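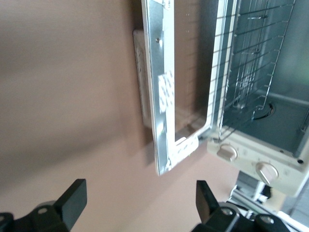
Masson objected to an earlier draft of this section on the ground that tenants who cook in a single room do not think of themselves as lacking a kitchen, and that a survey which asks them whether they have one will record an answer to a different question. The objection is accepted. In what follows, the term 'cooking provision' is used for any fixed or portable means of preparing a hot meal within the dwelling, and the word 'kitchen' is kept for a separate room with a sink and a door.

4.2 Cooking provision in small lets

The licensing standards in force in Tretstead and Dovside were both written with the shared house in mind. They set out the length of worktop per occupier, the number of sockets above it and the distance between a cooker and the nearest doorway. Neither says much about the small self-contained let, in which one person or a couple sleeps, eats and cooks within the same four walls. Inspectors in both towns told us that they fall back on the rules for shared houses and adjust them by eye.

The results of this practice are uneven. In Dovside, a portable oven placed on a worktop is accepted as meeting the standard if the landlord supplies it and lists it in the inventory. In Tretstead the same appliance is treated as the tenant's own property whoever paid for it, and the let is recorded as having no oven. Two dwellings with the same equipment may therefore appear on opposite sides of the line in the published returns. Comparisons between the towns that rest on those returns, including our own in Section 3, should be read with this in mind.

Figure 2. Toaster oven with the door open. The door has a bare metal surround and a glass window.

Tenants spoke of their appliances chiefly in terms of space. Where a hob and a sink already take up most of the worktop, any further appliance has to be moved before food can be prepared, and moved again before it can be used. Several of those interviewed kept an oven on top of a refrigerator or on a chest of drawers - an arrangement that no inspection form in either town has a box for. Others had given up baking and roasting altogether and spoke of this as a matter of habit, although the same people had cooked such meals regularly at a previous address.

Door clearance was raised more often than we had expected. The standards measure the footprint of an appliance with its door shut. In a narrow room the space needed is that of the appliance with its door open, together with room for a person to stand and lift out a hot dish. Up to three occupiers may share a cooking area of this kind under the Dovside rules, and those who did so described taking turns by agreement, usually with the person who left earliest for work eating first.

Cost was the second main theme. Tenants on prepayment meters were careful about anything that heated a large space, and many preferred a small oven for that reason. Landlords gave a different account. The agent responsible for most of the Brendham lets held that portable appliances were cheaper to replace than to repair, and that a fitted cooker would call for new wiring in the older buildings. We were not able to test this claim, as the agent's records did not separate wiring from other electrical work.

Earlier work by Tikkanen is helpful on this point. That study treated the meal, and not the room, as the unit of inquiry, and asked residents to note what they had cooked and what they had wished to cook. The gap between the two was widest in January, when residents most often wanted oven dishes. We did not use meal diaries, and our interviews were carried out in a single season, so no such pattern could be looked for here.

It follows that the count of 'lets without adequate cooking facilities' reported by each town is partly a record of how appliances are classed. Section 4.3 turns to ventilation, where the two standards are closer in wording but are enforced by different departments.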